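Forums Projects Downloads Members Log in

Posted in: Software > Perception & Tracking

Pose jumps in bimanual demos, Dernine exporter

smaranda_m
January 6, 2024

So I've been running our two-gripper recordings through the Dernine exporter and I keep getting this ugly hop in the relative pose between left and right. Single-gripper episodes come out clean. With two, the visual SLAM track for each side looks fine by itself, but when I put both in one map the right one jumps sideways for a few frames and then comes back. I've got 1,571 episodes from the flower arranging set and I really don't want to throw out the bad ones by hand!

The worst one so far hops between frames 826 and 828. I'm on Jitau 4 for the mapping, default settings (yes, I know).

Here's a view from one of the two grippers in that set, so you know what kind of room we're dealing with:
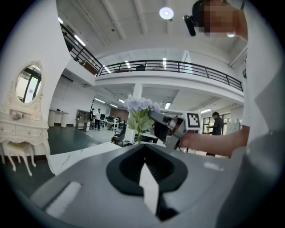 Flower task, other gripper on the right with its marker up top

coman_fan
Nice big room. My money's on the people in the back. If they move around during the take, the mapper grabs features on them and your pose gets dragged along. Mask them out and rerun.

smaranda_m
They're pretty tiny at that distance though? I can try it, but they're a few pixels each once it's downscaled.

TeodorT
I don't buy the people theory. Teodor Tănase here, I wrote the tag part of the exporter, so blame me. When one camera can see the tag on the other gripper, the exporter uses that for the relative pose and drops the map estimate completely. When the tag goes away, it switches back to the map. It's a hard switch with no blending, and if your two maps disagree by a centimeter you get a hop exactly like that.

Check the tag_visible column around your bad frames.

coman_fan
OK but then why would it come back after a few frames? If the maps disagree it should stay off.

TeodorT
Because the tag detection flickers. A flat tag seen at a steep angle through a fisheye lens is right on the edge of what the detector will take. One frame in, two frames out.

smaranda_m
Teodor wins this one, sorry coman_fan. tag_visible flips at 826 and flips back at 828. I wrote a little smoother that treats the tag as one more measurement with its own noise, and the hop is gone on that episode. Running the whole set tonight.

coman_fan
I'd still mask the people. Ormont's loader does it by default and my drift went down.

TeodorT
Different problem, but sure, it won't hurt. Smaranda, can you send me the smoother? I'd like it in the March release, behind a flag at first.

smaranda_m
Will do, just let me take the swearing out of the comments :)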